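Rikholm Shallow Glass Bowl, Clear

Maker: Listatberg
Sold by: Kerkance Kitchen & Table
Price: $18
Item 387
In stock

Listatberg calls the Rikholm "the last bowl you will ever need." We doubt it. You will need a deeper one for soup, for a start, and something heavier if you mix bread dough by hand. What the Rikholm does is hold salad, fruit, cut vegetables or a pile of keys, and you can see what's in it from across the kitchen. We think that is worth $18. We didn't think it was worth the $26 Listatberg first suggested, and we told them so.

What it is

A shallow bowl in clear glass, 8 inches across the rim. No pattern, no foot, no handles, no lid. The maker's leaflet spends a whole page on the "Nordic calm" of the shape. It's a round bowl.

Details

Width at rim: 8 inches
Depth: 2 inches
Color: clear, untinted
Sold singly
Lid: none made for this size
Packed in a plain carton with a paper sleeve

What Listatberg says, and what we think

"Serves a family." A family that doesn't like salad, maybe. Filled to a level you can carry without spilling, it does a side dish for two people, or olives for a party. If you want a main salad bowl, look at the Ravn further down this page.

"Stackable." Yes, in the sense that all bowls this shape are stackable. Put a sheet of paper towel between them. Bare glass on glass picks up scratches, and two Rikholms left stacked with water between them can be a nuisance to get apart — run warm water over the lower one and wait, and don't pry with a knife.

"Dishwasher friendly." We asked what friendly meant and got a one-line reply saying "top rack." So, top rack. We have washed ours that way since last fall and the glass is still clear, though we use less detergent than the box says to. Hard water will leave spots on it as it will on any glass.

"From oven to table." This line was on the carton of the first shipment. It has been taken off the newer one, and Listatberg has not given us an oven rating in writing. We don't sell it as ovenware. Please don't put it in the oven, and don't pour boiling water into it straight from the fridge.

"Brings light to any room." It reflects a lot, we'll give them that. Clear glass picks up whatever is near it, lamps most of all, and under a strong overhead light the middle of the bowl can go almost white. Some people like this. If you're trying to photograph food in it, you may not. Move the lamp off to one side and try again.

How it sits on a counter

A clear bowl nearly vanishes on a pale countertop, and more than one customer has knocked one with an elbow. On a dark surface the rim shows as a bright line and you know where the edge is. Dark surfaces also show every smudge and drip, so you're trading one small annoyance for another. We keep ours on dark gray anyway.

Picking it up

Use both hands when it's full. The sides are low and there's nothing to hook a finger under, so one-handed carrying means pinching the rim, and that's how the contents end up on the floor. Empty, it can be lifted by the rim without trouble, provided your fingers are dry.

Customer comments

"Smaller than I pictured. Read the measurements, people. It's fine for lemons." — Digby Partington

"Came with a tiny bubble in the glass near the rim. They offered to swap it and I kept it."

"Pretty, but I don't see why it costs more than the one at the supermarket."

On that last one: we don't entirely see it either. We set the two side by side and liked the Rikholm's rim better, as it felt smoother to us. If you already own the supermarket one, keep it.

Returns

Check the rim before you throw the carton out. Chips that happened in shipping are ours to replace, and we need to hear from you within 18 days of delivery. A photo of the chip is enough. We don't ask for the broken bowl back.

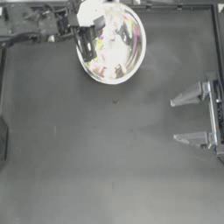 Also from Listatberg

Ravn Deep Bowl. Same clear glass, more room, and the one to get for a dinner salad. The leaflet calls it "generous," and for once we agree. Heavy when full. Out of stock until the end of February.

Page last checked February 7, 2022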